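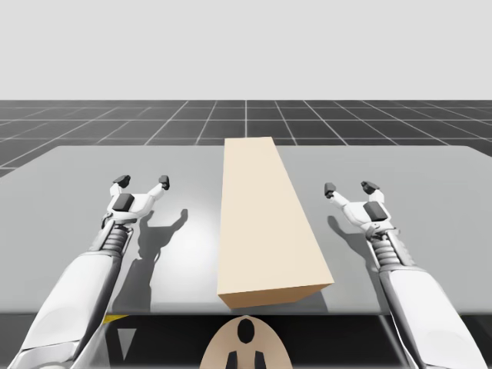 Revmont Two-Arm Bench Cell
Practice software and arm set for lifting and carrying chores

Can it do the chore yet? Partly. The Revmont cell pairs two white arms with parallel grippers and comes with Cloltton, our simulator, so you can try a job before you clear bench space for it. Large plain boxes are the best place to start.

In our August runs at Gillirgate we logged 924 simulated box lifts. Folding laundry and loading a dishwasher are not supported.

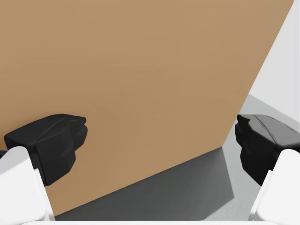
Box size matters more than most buyers expect. A box too wide for one gripper needs both arms, and the software has to plan them together - allow 17 minutes to set up each new size.

In the package:
2 arms with grippers
Cloltton license, 6 seats
Fortin bench mount

Table not included. Shop-floor use needs a separate safety review.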